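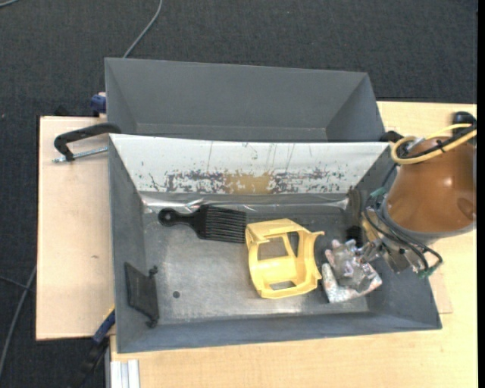 Speaker notes, Seravden bin picking talk
Domthorpe, 16 Aug 2022

Good afternoon, and thank you all for coming in out of the sunshine. Say hello to Folke if he is in the room, and thank Glória Frade for lending me her slides on grasp scoring (the good ones are hers).

Start with the plain question. When an arm reaches into a bin of odd things it has never met, how does it decide where to take hold? A comb is long and thin, a hollow plastic shell is mostly holes, and a crumpled item changes shape the moment you touch it. We wanted one method that would have a fair go at all of them, without anybody drawing up a model of each object first.

Pause here, let people settle.

So, the method. The arm tries, and it keeps a note of every try, good or bad. Valter's first set had 1000 grasps in it and we were terribly proud of it, and then it fell over on anything with a gap in the middle! It kept aiming for the centre of the thing, where there was only air. Tell the Söderlund story if there is time, otherwise skip to the next slide.

The second set had 3066 grasps. Hafþór's change was a small one: score the edges and ribs separately from the middle, then let the two scores argue it out. Go slowly over the chart, the colours are hard to tell apart from the back row.

Result: on our test of 100 new objects, the hollow ones went from our worst group to somewhere near the middle. Thin flat parts leaning on a wall are still poor, and I would like to be quite open about that, as Sverre will certainly ask. We think the fingers meet the wall before they meet the part, but we haven't shown it yet.

Next: the Flodina trials in November, same bins, softer fingertips.

Leave ten minutes for questions. Drink some water.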